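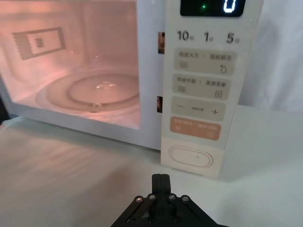
양팔 셀 정비 회의록
장소: Didthorpe 동 2층 회의실
시간: 오후 2시
참석: Didthorpe 운영팀, Letbridge 정비 담당, Dong 제어 소프트웨어 담당

1. 전 회의 조치 확인
우측 그리퍼 핑거 교체 완료. 교체 후 영점은 완전히 닫은 상태에서 다시 잡았음. 손목 카메라 외부 파라미터는 교체 전 값을 그대로 쓰고 있어 재보정 대상에 올림. 좌측 손목은 변경 사항 없음.

2. 전자레인지 작업 위치
도어 열림 버튼은 조작 패널 하단의 타원형 버튼이며, 우측 팔이 누르는 것으로 티칭되어 있음. 11월 점검에서 버튼 중심 대비 접촉점이 아래로 3 mm 벗어난 것이 확인됨. 본체가 밀린 것인지 베이스 좌표가 틀어진 것인지 구분되지 않음. 본체 위치를 먼저 고정하고 접촉점을 다시 측정하기로 함. 고정 전에는 티칭값을 수정하지 않음.

3. 좌측 팔 도어 접근 경로
그리퍼가 관찰창 위쪽 모서리를 지나는 구간에서 도어 면과의 여유가 부족함. 현재 경유점은 핑거 교체 전 치수로 잡은 것임. 경유점 하나를 추가하고 해당 구간 속도를 상한의 20%로 제한하는 안이 제출됨.

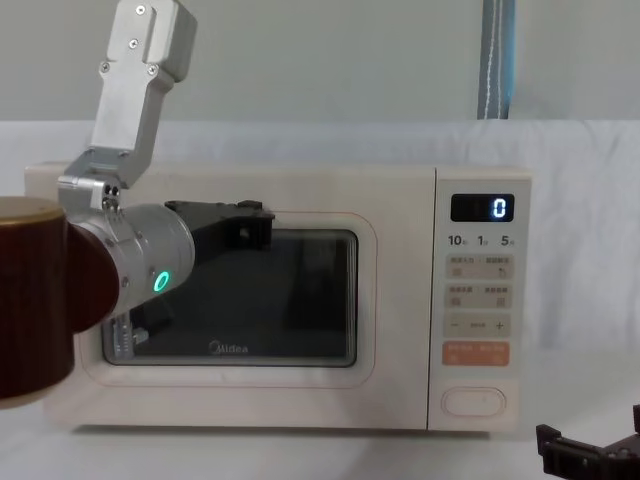

Letbridge 측은 속도 제한에는 동의하나 경유점 추가는 이르다고 함. 손목 관절 백래시를 먼저 재지 않으면 추가한 점도 같은 만큼 어긋난다는 의견이었음. 측정은 브래킷 체결부 토크 확인과 함께 하루 안에 가능하다고 함. 운영팀 수용. 경유점 건은 측정 결과가 나온 뒤 다시 다룸.

4. 체결부 및 케이블
그리퍼 링크 나사는 풀림 표시선을 새로 긋고 주간 점검표 11번 항목에 넣음. 우측 손목 케이블은 굽힘 반경이 기준보다 작아지는 자세가 있어 클램프 위치를 관절 쪽으로 옮김. 예비 케이블은 Cukavthorpe 창고 재고를 사용하고, 출고 요청은 운영팀이 함.

5. 버튼 누름 동작 파라미터
위치 제어만으로 누르던 것을 힘 임계값 방식으로 변경. 임계값 도달 시 즉시 정지 후 후퇴. 누르는 동안 좌측 팔은 대기 자세를 유지하고 인터록으로 묶음. 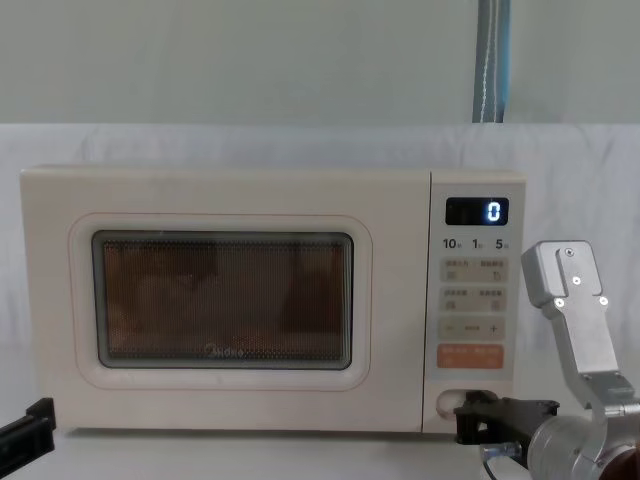 임계값에 도달하지 못한 채 설정 깊이를 넘으면 재시도를 하는가?
재시도는 2회까지 하고, 그 뒤에는 알람을 띄우고 양팔을 정지 상태로 둔다. 복귀는 작업자가 티칭 펜던트에서 수동으로 한다.

Dong 측이 알람 코드를 신규로 할당하고 로그에 접촉 깊이와 힘 값을 함께 남기기로 함. 기존 코드와 통합하는 안은 기각.

6. 조치 사항
본체 고정 및 접촉점 재측정: 운영팀
손목 카메라 재보정: 운영팀, 접촉점 측정 후
백래시 측정, 체결 토크 확인, 클램프 이동: Letbridge
힘 임계값 로직, 알람 코드, 인터록 반영: Dong

재보정 전 데이터는 별도 폴더로 분리 보관. 다음 회의 일정은 백래시 측정 결과를 받은 뒤 통보함.

오후 3시 20분 종료.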